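Calerel 탁상 조작 셀: 구매 및 예산 메모 (README)

관리: Itzel Camacho, Saqib Gondal
최종 수정: 2019년 5월 12일

용도

로봇을 사기 전에 시뮬레이션으로 셀을 꾸며 보고 무엇에 돈이 나갈지 따져 보는 저장소입니다. 렌더링, 견적 양식, 그리고 견적을 받고 나서 쓴 한숨이 들어 있습니다. 데이터는 157개 에피소드이며 모두 Prarnwood 장면에서 뽑았습니다. 금액 단위는 만 원, 부가세 별도입니다.
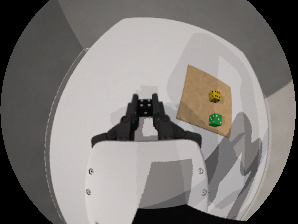
손목 시점. 그리퍼 앞쪽 판 위에 노란 주사위와 초록 주사위.

예산의 전제

장비비 상한은 1000입니다. 처음 요청은 이보다 컸고, Dulce Barajas 님이 빨간 펜으로 답장을 주셨습니다. 팔과 제어기에 600을 잡았습니다. 그리퍼는 이 안에 없습니다. 팔만 사면 손이 딸려 올 줄 알았던 사람이 팀에 둘 있었고, 그중 하나가 이 문서를 쓰고 있습니다.

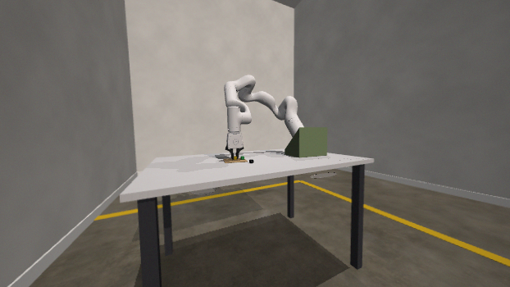

책상은 견적서에서 늘 맨 아랫줄에 있다가 납품 직전에 맨 윗줄로 올라옵니다. 팔을 상판에 바로 올릴지 받침을 따로 둘지에 따라 필요한 높이가 달라지므로, 업체에는 받침 도면부터 요청하세요. Terncombe의 1차 견적에는 받침이 "고객 준비물"로 적혀 있었습니다. 볼트도 마찬가지였습니다.

작업물은 작은 것만 다룹니다. 가반하중이 큰 모델을 권하는 영업 메일은 Ignacio 폴더에 모아 두었으니 심심할 때 읽으시면 됩니다.

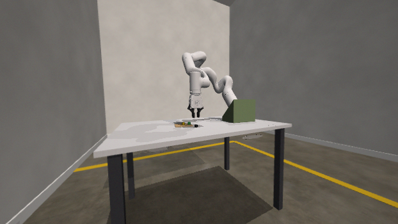 그리퍼는 손가락 두 개짜리로 정했습니다. 손가락이 더 많은 제품도 검토했는데 가격도 손가락 수를 따라 올라갔습니다. 여분의 손가락 끝은 소모품으로 잡고, 바닥 구획 표시는 시설비로 넘겼습니다. 시설팀의 Elvira Carhuamaca 님은 아직 동의하지 않으셨습니다.

예비비는 30입니다. 케이블 한 번 잘못 주문하면 사라집니다.
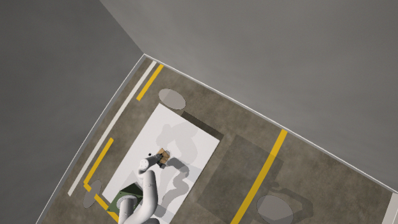

알려진 한계

- 렌더링에는 배송비, 설치비, 교육비가 보이지 않습니다. 견적서에도 잘 안 보이니 따로 물어보세요.
- 시점마다 화각이 달라서 그림만 보고 설치 면적을 재면 안 됩니다. 치수는 장면 파일을 기준으로 합니다.
- 시뮬레이션 속 팔에는 납기가 없습니다. 실물은 9월 입고를 목표로 합니다.

문의

견적 양식은 Saqib Gondal, 장면 파일은 Itzel Camacho에게 보내 주세요. 상한을 올려 달라는 요청은 Dulce Barajas 님께 직접 하시기 바랍니다.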